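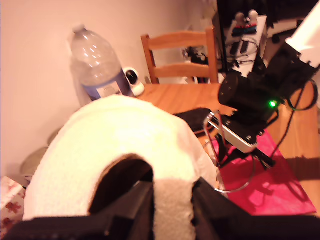
4. Washing your Keltness bath towels for the first time

Do give them a wash before you use them, tempting as it is to go straight from the parcel to the bath! New cotton carries a finish from the mill, and the towels drink up far more water once it has gone.

1. Shake each towel out well, preferably outdoors, and snip off the paper tag.

2. Load the drum no more than half full. Towels swell a good deal, and they like room to tumble about.

3. Choose a 60 degree cotton cycle and use half your normal dose of detergent. Please leave out the fabric softener, now and ever after (it coats the loops and they go flat and slippery).

4. Add a second rinse if your machine offers one.

5. Shake again while damp, then line dry or tumble on low for about 80 minutes.

Note: A bit of fluff in the filter is quite usual for the first few washes. Empty it each time and it will soon settle down.

Note: If you find a pulled loop, trim it level with small scissors. The Bildale weave won't run.

Caution: Never tug at a loose loop, and keep bleach well away from the coloured borders.

For hand towels and flannels, see section 5.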